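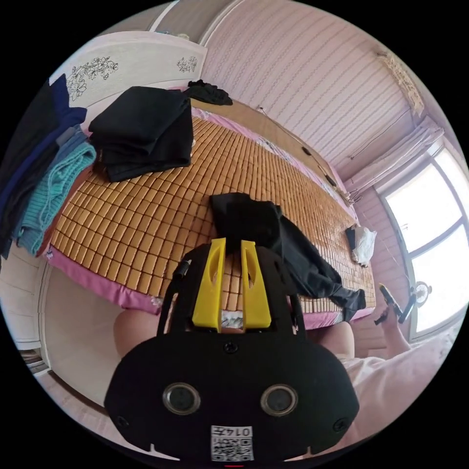

Nine Evenings With the Inen Hand Gripper Kit

So my June project was laundry. Well, folding laundry with a pair of yellow fingers instead of my own, which my sister finds hilarious. The kit comes from Quintero, it's sold as the Inen, and I paid $274 for it after going back and forth for weeks (the Mevness one was cheaper but the grip looked flimsy to me).

You hold it, you squeeze, the two fingers close, and the whole thing gets recorded so a robot arm can learn from it later. I've been working on top of the bed with piles of folded clothes off to the side, and black clothes are hard! Against the tan mat they're easy enough to find, but once one black sleeve is lying on another I lose track of which layer I've got.

What I like: the slots in the fingers. I can pinch a hem and still sort of see what I'm doing. The body is a nice rounded shape too, and it sits low enough that I can work cross-legged until my knees complain.

What I don't like: the cable. It's thin, it's black, and I catch it with my wrist over and over. Gladys Cárdenas wrote to me after my last post and said to tape it down in two spots – better, still not great. 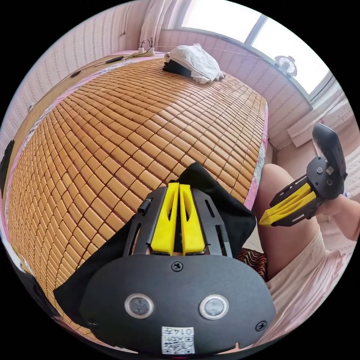 Page 2

Two grippers is where it gets fun. One in each hand and you can spread a shirt out flat, or hold one side still while you tug the other. My right hand learned fast. My left is hopeless and I've mostly been using it as a paperweight.

Setup took me 87 minutes, and a good chunk of that was the app refusing to pair. Pouran Bagheri at Murnano, the shop I ordered from, walked me through a reset by email and it's been fine since. The storage card fills up after 900 clips, so clear it before you start a big pile.

Would I buy it again? Yeah, I think so. Next up is socks.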